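Unit walk-through, furnished rental, Plorkis building, apartment 702
07/10/2024 - Aatos Nieminen

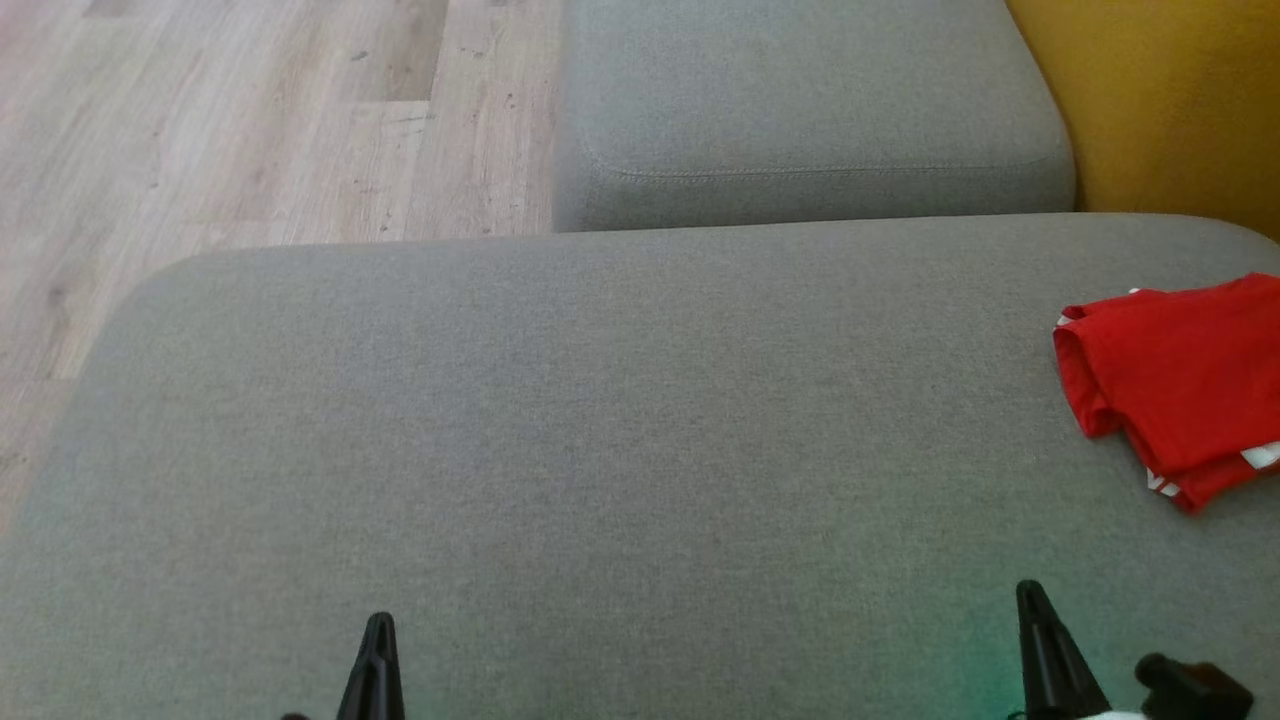

Tenant not present, notice given by email. Marks: OK, FIX, WATCH. Anything marked FIX goes on the work order, the rest stays here until the next visit.

## Smoke and CO

- [x] Hall smoke alarm - OK. Tested with button. Replace-by date is two years out.
- [x] Bedroom smoke alarm - OK
- [ ] CO alarm by the furnace closet - FIX. Chirps when pressed but no full alarm. New battery didn't change it. Swap the whole unit.
- [x] Kitchen extinguisher - needle in green, tag signed in June

## Electrical

- [x] Panel labeled and clear. Someone had a broom leaning in front of it, moved.
- [ ] Bathroom GFCI - FIX. Trips, won't reset without holding it in. Told the tenant by text to leave it alone.
- [x] Kitchen GFCIs, both sides of sink - OK
- [ ] Power strip behind the TV - WATCH. Second strip plugged into the first. Left the Bepari handout on daisy chaining on the counter.

## Water

- [x] Hot water at kitchen tap 118 F after two minutes
- [ ] Under bathroom sink - WATCH. Old stain on the cabinet floor, dry to the touch. Same as June.
- [x] Toilet - no rocking, no running
- [ ] Washer hoses - FIX. Still the rubber ones. 702 is the last unit on this floor without braided hoses and it was on my list last time too.

## Windows, doors, exits

- [x] Entry door closes and latches by itself
- [ ] Bedroom window - FIX. Opens, but drops when you let go. This is the second exit so please don't let it sit. Ello quoted over 400 for the balance and labor, which seems high for one window. Ask Garance first.
- [x] Balcony rail - pushed on it at 4 spots, solid
- [x] Peephole and deadbolt - OK

## Trips and falls

- [x] Floor transitions flat
- [ ] Tub mat - WATCH. Suction cups going.
- [x] Bookcase strapped to the wall

## Comments

Four FIX items. CO alarm today, I have a spare in the truck. Hoses can go with the hose job in the unit below.

The 40 watt limit sticker is gone from the closet fixture. Bulb in there now is an LED so no problem, but put a new sticker on.

Filter changed - 16x20x1, two left in the basement.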